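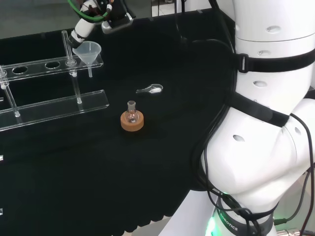

Home Features Workshops Letters Archive

The quiet joy of a clear stand

Words by Rozália Machala
Tuesday

I came to funnels late. For years I owned one, a dented thing from my grandmother's kitchen, and I held it over bottles with my left hand while my right hand did the pouring and both of them shook. Then I spent an afternoon with Bohumila Krajčí, who fills bottles of bath salts and jars of dried petals for half the market stalls in her town, and I went home wanting a funnel stand more than I've wanted any kitchen gadget in my life.

A funnel stand is such a simple idea! You have a shelf with holes in it, a plate underneath, and uprights holding the two apart. The funnel drops into a hole and stays there. Whatever you're filling waits below, and suddenly you have two free hands (I can't tell you how luxurious that feels after twenty years of the wobbling method).

Bohumila's first stand was beech, made by her brother-in-law, and she loved it until she spilled clove oil on it. She has been a convert to clear acrylic ever since. "With wood I was always bending down to look," she told me. "Now I look straight through the shelf and see the stem and the neck of the bottle together." She wipes hers with a soft damp cloth and never, ever with kitchen roll, which leaves fine scratches that catch every lamp in the room. Fingermarks are another matter. Clear acrylic collects them like a shop window, and you either learn to live with a few smudges or you spend your life polishing.

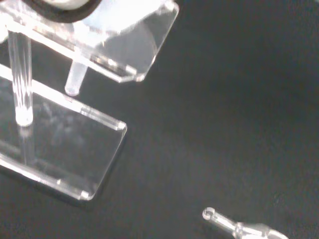
Why black cloth?

I asked four makers what they put under their stands and three of them said the same thing: something black, and matt if you can get it. Branislav Ondrejka, who sells pigments and mica powders under the name Hudosero, used to work on a white laminate worktop and kept losing his glassware on it. Clear things on a pale surface simply melt away. On black, every rim and edge picks up a bright line of light, and you can find a slim glass tube without patting about for it and knocking it on to the floor.

There's a second reason, and it's the one that won me over. Pale powders show up on black at once. Drop a pinch of salt and there it is, waiting to be brushed up. (Dark powders are the opposite, of course, and Branislav keeps an old pillowcase for charcoal days.)

The cloth does have to stay put. Mine used to creep towards me every time I leaned on it, bringing the stand along for the ride, until I bought a packet of those little see-through tablecloth clips meant for garden parties. They grip along the edge of the table, they cost next to nothing, and they've changed my mornings completely.

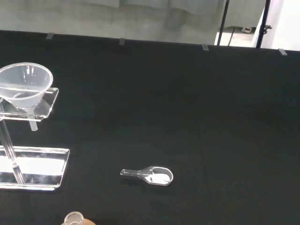 Then there's the scoop, and people have strong feelings about scoops. I'm firmly on the side of glass. A glass scoop has a bit of weight, it doesn't hang on to yesterday's lavender, and fine powder slides off it beautifully. Dagmar Jelínek, who taught me to fill tea caddies in her back kitchen, prefers steel and says I'll change my mind the first time I drop mine. She may be right, but I've had it for 14 months and it's still in one piece.

Her best advice was about speed. Small scoops, tipped against the side of the funnel and never straight down the middle, because a heap in the middle will bridge across the stem and sit there sulking. If it does block, tap the rim with a fingertip and give it a moment. And let the stem hang clear of whatever is underneath until you're ready to slide the bottle in.

My own stand lives out on the table all week now, funnel and all. On Sunday I filled sixteen spice jars before lunch and went straight back to the cupboard to see what else would pour.

More from this section
Labels that survive a steamy bathroom
Anežka Havlíček on drying petals flat
Corks, lids and stoppers compared
A small cupboard for 50 jars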